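The capital line is the wrong place to start
Opinion

Most equipment plans I am asked to review have the same shape. There is a large figure at the top for the arm, a smaller one for the computer, and a row near the bottom called "sundries" or "data". The last row is where the project will succeed or fail, and it is usually filled in during the final afternoon before submission.

My argument is that a small lab or workshop planning to teach a machine a manual task should reverse the order. Budget the demonstrations first, then the hand-held equipment that records them, and leave the arm until there is something for it to learn from. I have held this view since the planning round at Sarkow, where we did it the usual way and had an arm standing idle from March until the end of the summer.

What the Sarkow plan got wrong

The plan allowed 700 demonstrations of cloth handling. Shinji Minami, who drew it up, took the number from an earlier task with rigid parts, and at the time I signed it without objection. Cloth is a different matter. It never lands the same way twice, and a set of recordings that covers a rigid block adequately will cover very little of what a crumpled garment can do. We stopped at 2,622. Nothing in the budget had been set aside for the difference, so the extra hours came out of maintenance.

The arm, meanwhile, had been delivered, installed and insured. Its warranty ran from delivery. That point alone should worry anyone who signs purchase orders.

The equipment itself was not the problem. A pair of hand-held grippers with marker cubes, a cable to each, a small table and a piece of cloth will keep one person productively occupied for a working day.
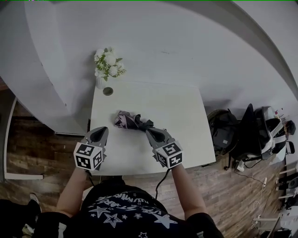

What the money should cover

If I were writing the plan again, the recording line would be split into parts which can be questioned separately.

Operator time comes first and is the largest. Two-handed work is tiring, and output in the fourth hour is not output in the first. Plan on short sessions with proper breaks, and pay for the breaks.

Wear parts come second. Fingertips are consumables and should be bought as such. At Sarkow we treated them as part of the gripper, ran out, and waited 20 working days for Firberg to supply more. A bag of spares would have cost less than one day of the delay. The same applies to cables, which fail at the connector, and to printed markers, which scuff and then track badly.

The room is third. Table, lighting, power within reach, somewhere for people to put their things. None of it is expensive, and all of it tends to be missing from the plan, so it is borrowed from another department and later asked for back. Tatsuya Imai at Katayama puts furniture on the equipment schedule with its own line number. I used to think this fussy. I now do the same.

Checking is fourth. Somebody has to review the recordings and throw out the bad ones. We discarded around 4 per cent, which is tolerable, but finding them took far longer than the percentage suggests. A plan with no reviewing hours in it assumes a discard rate of zero.

The case against

Imai disagrees with me on the main point, and his objection deserves a fair statement. Recordings made without the target arm may include motions the arm cannot reproduce: too fast, too close to the body, or at a wrist angle outside its reach. Buy the arm late and you learn this late. He would rather have the hardware on the floor from the beginning, and accept that it is idle for a while.

The risk is real. I think it can be managed with a short hire. Navau will let an arm by the month, and a month near the start is long enough to play back an early batch and see what fails. The hire charge goes in the plan as a test cost, and the purchase stays where it belongs, behind a decision point. His reply is that hired arms arrive with somebody else's mounting plate. This is true and I have no answer to it beyond an adaptor.

There is also the matter of funding rules. Capital money often has to be spent within the year, while wages come from a different pot with less in it. Under those rules, buying the arm first is a sensible response by the lab to a badly drawn constraint. The fault lies with whoever drew it, and applicants should say so on the form, in the box for comments, before ordering anything.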